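Search this site
Type and press enter

Review: Lutby Home Cinema Projector, Second Edition
Reading time: 3 min

The Lutby is a compact projector sold for living rooms, classrooms and small community screenings. The Dunne Film Society evaluated one unit during its spring season and has continued to use it through the summer. The present review is intended for member groups that show feature films to audiences of up to 70 people and are deciding whether to replace older equipment.

Setup is simple. The unit has one power cable, two inputs for video and a single focus ring. Image alignment is handled by a menu with four corner controls, and a first-time operator was able to square the picture without help. The printed manual is short and leaves out the section on subtitles, which must be downloaded from the maker's support page. Groups that show foreign-language films should read that section before the first screening, as the default setting places the bottom line of text very low on the screen.

Picture quality was judged over five features, two of them in black and white. Dark scenes held their detail well in a fully darkened room. In a room with thin curtains the same scenes turned flat and gray, and several members reported losing track of faces during a long night sequence. Color was natural once the "Vivid" mode had been switched off. Skin tones in the factory setting are too orange for any film made before the 1980s.

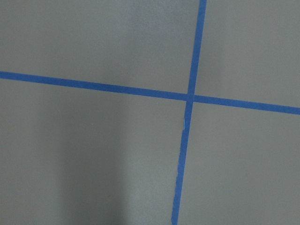

Sound is the weak point. The built-in speaker is adequate for a short film shown to a family, but dialogue becomes thin past the third row of seats. The society connected the projector to a pair of Flokex shelf speakers, priced at $79, and the improvement was immediate. Quiet dramas in particular depend on this — a whispered scene that the audience cannot hear is a scene lost. Pilar Valdebenito, who programs the Thursday series, now treats external speakers as a requirement for every showing.

Fan noise was acceptable in the standard mode. In the high-brightness mode it was audible during silent passages, and the society does not recommend that mode for anything other than sports or daytime use.

The closest competitor is the Dundico, which was borrowed for two evenings in March. The Dundico is quieter and has a better remote control. Its picture is softer at the edges, however, and end credits in small type were difficult to read from the back of the hall. It sells for $500, compared with $400 for the Lutby. Aoife Buckley preferred the Dundico for animated features, where its stronger color is an advantage. The remaining reviewers chose the Lutby.

Two smaller points should be noted. The lens cap is not attached to the body and is easily misplaced. The sleep timer is switched on by default and will shut the projector down after three hours, a matter of some importance to any group planning to show an epic with an intermission. The setting is found under "Energy" and is kept after the unit is unplugged.

The society recommends the Lutby for groups with a room that can be made dark and a separate sound system. Groups without either should borrow a unit for an evening before they buy.

Rating: 4 out of 5

12 shares
3 comments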